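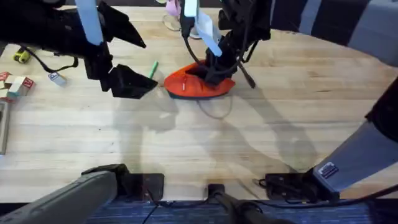
Butcher block

Butcher block is a slab of wood made by gluing strips or short blocks together, and I've had one kind or another in my kitchen for 22 years, so forgive me if I get carried away. There are 2 main types. Edge grain has long strips laid side by side, and it's the one you see on most tables and counters. End grain stands the pieces upright so you cut into the tips of the fibers (much kinder to knives, much harder on your wallet!).

Maple is the usual pick in the States, though I've seen beech, birch and walnut too. My own counter is maple, 53 inches long, and came from a little shop called Nimri that also sold me the wrong oil.

About that oil: use food-grade mineral oil, and skip olive oil, which goes rancid. I rub mine down every month or so and wipe off whatever hasn't soaked in by morning. Scratches sand out pretty easily. Black rings from wet cast iron are tougher, and I still have one by the sink.

We use cookies to improve your visit. By continuing to browse Flirnby you accept our cookie policy.

Related articles
Cutting boards
Hard maple
Mineral oil
Wood glue
Donov joint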